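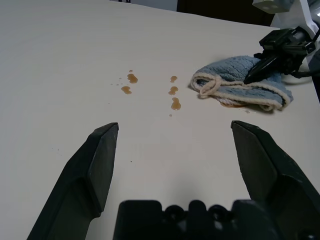

Gotas marrones sobre el tablero blanco.

Mesa Mondwood de tablero blanco: opinión después de un invierno de uso

Compré la mesa en enero para sustituir una de pino que ya no tenía arreglo. Buscaba un tablero blanco y mate, porque en la cocina entra poca luz y las superficies con brillo me cansan la vista. Miré también el modelo extensible de Penner, pero se iba de presupuesto y el mecanismo de las alas me pareció flojo en la tienda. La Mondwood costaba 400 euros con el transporte incluido y me decidí por ella.

Llegó en dos bultos. El del tablero pesa bastante y conviene subirlo entre dos personas. El embalaje era correcto, con cantoneras de cartón grueso y una lámina de espuma por las dos caras. En la bolsa de tornillería vienen 24 tornillos, una llave allen y unas arandelas de presión que no aparecen en las instrucciones. Las puse en las patas y ahí siguen.

El montaje se hace en una tarde sin prisa. Los agujeros de las patas venían bien alineados salvo uno, que tuve que repasar con la broca. Las instrucciones son solo dibujos y en el paso 5 el travesaño aparece girado. Si se monta tal como está dibujado, luego no entra el último tornillo y hay que desmontar media estructura. Lo mejor es presentar todas las piezas antes de apretar nada.

Una vez montada es estable. No cojea, aunque el suelo de mi cocina tiene caída hacia el patio, y las patas llevan un tope regulable que se gira con la mano. Al apoyarse con fuerza en una esquina se nota un poco de balanceo lateral — nada que moleste para comer, pero si alguien quiere atornillar un molinillo o una máquina de pasta debería buscar algo más rígido.
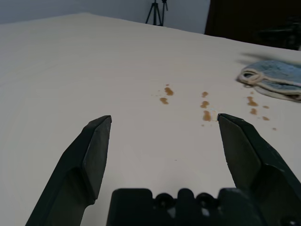 El acabado era lo que más me preocupaba. Con el café no he tenido problemas: si se recoge en el momento sale con un paño húmedo, y si se queda seco hace falta agua tibia con una gota de jabón. El té negro es peor. Una taza olvidada toda la noche me dejó un cerco que tardó varios días en desaparecer a base de bicarbonato. La cúrcuma directamente no sale del todo, y tengo una sombra amarilla cerca de una esquina que ya doy por permanente.

En cuanto a productos, el limpiador para muebles de Favmont que tenía en casa deja una película que luego marca los dedos. Dejé de usarlo a la segunda semana. Los paños de microfibra van bien, los de algodón también si están gastados. Los estropajos, ni los blandos: en un tablero mate cada roce deja una zona más brillante que se ve a contraluz.

Los cantos son la parte más débil. Están bien rematados en los lados largos, pero en uno de los cortos la junta se nota al pasar la uña. Escribí a la tienda, Dastetdale, con la referencia 1588 de la etiqueta, y contestaron al cabo de unos días ofreciéndome un descuento o el cambio del tablero. Acepté el descuento. El trato fue correcto, aunque tuve que mandar la factura dos veces.

Para el calor uso siempre salvamanteles. Una vez apoyé una cazuela recién retirada del fuego, menos de un minuto, y no pasó nada, pero no pienso repetirlo.
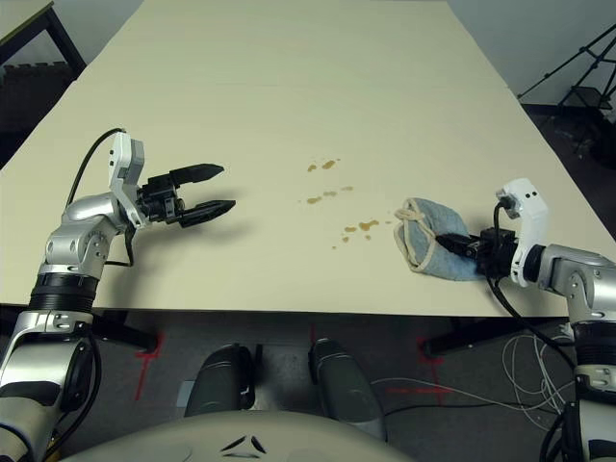 ¿Hace falta ponerle mantel a diario?
Depende de lo que se coma encima. Para desayunos y trabajo con papeles yo la uso desnuda y la limpio al acabar. Para guisos con pimentón, curry o vino tinto pongo un hule fino, y lo retiro después para que no quede humedad debajo.

A favor: el tablero mate, la altura, que permite sentarse con sillas de brazos, y el precio. En contra: las manchas de especias, el canto corto y unas instrucciones que necesitan una revisión. De momento la mantengo en cuatro estrellas sobre cinco. Si la junta se abre con la humedad del próximo otoño, bajaré la nota.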